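The Working Countertop

When the Fonseca residence program opened its shared kitchens in March, the furnishing budget allowed for very little. Each of the 73 apartments received an electric stove, a length of wooden counter and a wall that residents were free to use as they wished. The program's director, Apolline Leblanc, regards the last item as the most important of the three.

"People will cook in a room they have made their own," she said. "They will avoid one that feels like a corridor."

Residents have taken her at her word. Framed paintings hang near stoves, and small prints are pinned up beside them with no particular plan.
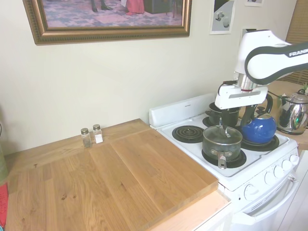 The guidance issued to new residents is brief. Salt and pepper stay within reach at the back of the counter, and everything else is put away after the meal. Saucepan handles should be kept clear of the walkway. Boards are oiled 4 times a year, with the grain, and left overnight before use.

Colton Desjardins, who oversees maintenance, reports that the oak has held up well. Over 200 service requests were logged in the first season – most concerned drip pans and burner coils, and only 6 involved the counters. Replacement coils are kept at the front office and may be collected until six in the evening.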